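The vote in Pridovar, and what comes after it

The assembly in Pridovar met in April to choose a new first minister, and I stayed up for the result. Petrică Dumitrescu got through with 76 votes to 70. I had expected it to be closer, as two of the smaller parties said all week that they would abstain and then didn't.

Dumitrescu has led the Ralimance group for 7 years. He has never run a ministry. His supporters say this means he owes no favours, and his opponents say he doesn't know where anything is kept. Both may be right.
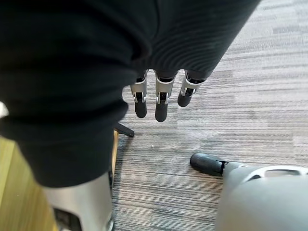

Black ribbed fabric over grey carpet.

The first job is the budget. The draft left behind by Svatopluk Murín runs to 259 pages and I have read perhaps a third of it. Most of the argument is over the rail line to Javico, which Murín wanted to pay for by borrowing. Dumitrescu voted against that twice. In his speech after the count he said only that the line would be "looked at again", and he took no questions. 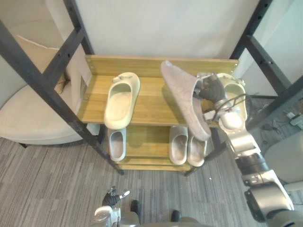

I think he will keep it. The members from Javico gave him his majority and they did it for the railway. If he drops it he will have to find the votes somewhere else, and Murín's people are in no mood to help him.

The other matter is the court at Ghiță, still short of a judge. Under the old coalition each side blocked the other's names. The new one has the numbers to settle it before the summer break, provided it can agree on someone. I would put that ahead of the budget, but I don't suppose they will.
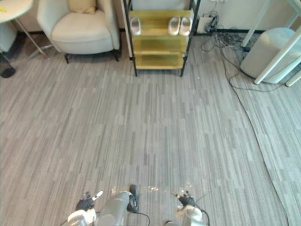
Cream armchair, round side table, striped carpet tiles.

Murín stays on as an ordinary member. He shook hands with Dumitrescu and left by the side door before the oath was read. I will write again once the list of ministers is out.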